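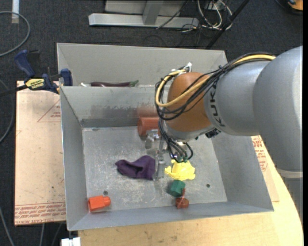

Sorting the small stuff: speaker notes
Pledstead Play Library, open evening, 4 November 2023

Slide 1. Opening

Thank people for coming. Say where the restrooms are. The talk runs 30 minutes with questions at the end, and the handout is on the table by the door.

What I want to cover tonight is the mixed bin. Every house with children has one, and so does every toy library. A bit of cloth, a block, some play food, a cap from something, a piece nobody can name. It all ends up in the same place because it is small.

Slide 2. What goes in

Ask the room what is at the bottom of theirs. Take a few answers and move on.

Main point: a mixed bin is fine as a stopping place. It causes trouble when it becomes the place things live. Play food is the usual case. An eggplant belongs with the kitchen set, and once it has been in the bin for a month the kitchen set gets played with less.

Slide 3. The bin itself

Go shallow. In a deep bin the cloth settles over everything and children tip the whole thing out to find one block. Low sides that slope outward are easier to reach into and easier to wipe.

Metal or plastic both work. Metal scuffs and shows dust, so plan on wiping the floor of it every week. Plastic is quieter. At the Sosden branch they went back to plastic in October for that reason.

If the bin slides, clamp it to the table. An ordinary bar clamp on the rim will do. Put a sheet of cardboard under the bin if you care about the tabletop. Keep the clamp handle turned away from the side where children stand.

Slide 4. The divider

One strip along the far side gives you a narrow back section. Use it for one kind of thing only. We use ours for play food. Long pieces lie flat in it and stay put.

Do not add a second divider. We tried it at Bradivgate and people stopped using any of the sections.

Slide 5. The ten-minute sort

Hand out the sheets here.

Take out the cloth first. Shake it and fold it. Then blocks, any color, any size. Then food. Whatever is left is caps, lids and odd parts. Try each cap on the likely toys. If it fits nothing, it goes in the odd jar.

Empty the odd jar every 18 weeks. We used to say every season but it slipped.

Crumpled foam and rubber toys: press them flat and look for splits. Split ones get thrown out.

Slide 6. Costs

Skip if short on time. A bin and a divider came to around $30 from Chauke, clamps separate. Members can borrow clamps from the desk for 2 weeks.

Slide 7. Questions

Likely ones: what to do with puzzle pieces (zip bag, never the bin), and whether to label the sections (a picture label works for younger children).

Remind people to return the sheets. Next sorting session sign-up is at the desk.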